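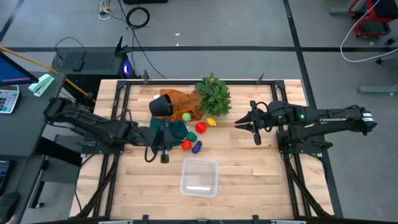
Repotting day. A few notes on keeping a broad-leaved houseplant going through a British winter, as several of you asked after my October post. Short thread.

1/ Water less than you think. From October I go down to one drink every nine days. Push a finger in up to the second knuckle. If the compost is damp at the tip, leave it alone and check again at the weekend.

2/ Most of the plants I've lost were lost to wet roots. The leaves droop, you assume it's thirsty, you water it again. Lift the pot. A heavy pot with droopy leaves wants air and a drier week.

3/ Compost. I use the Mudside peat-free with a few handfuls of bark stirred in. The bag is 34 litres and does me until spring. It comes quite claggy so break it up first.

4/ Only go up one pot size, two centimetres wider all round at most. A small plant in a big pot sits in cold wet soil for weeks.

5/ I know, you're meant to repot in spring. I do it in autumn if roots are coming out of the bottom. The flat is warm enough and I haven't had trouble from it yet.

6/ Windowsills. Fine in the day, draughty at night. Mine come off the sill before I draw the curtains. The back bedroom ones stay put because that window is newer.

7/ Radiators are worse than the cold. Brown crispy edges by Christmas usually means it's too close. Across the room is better, even if it's a bit darker.

8/ Dust the leaves. Damp cloth, plain water, one hand under the leaf. I do it on a Wednesday when the bins go out, otherwise I forget. No leaf shine, it leaves a film.

9/ Little black flies are fungus gnats. Let the top of the soil dry out properly and put a yellow sticky card in the pot. It took most of a month to clear mine last year.

Stop feeding now and start again in March. Half strength for the first couple of goes.

Someone asked where I get pots. The stall on Atgate, open mornings, cash only. The garden centre out at Surkside has more choice but you need a car. Will do cuttings next.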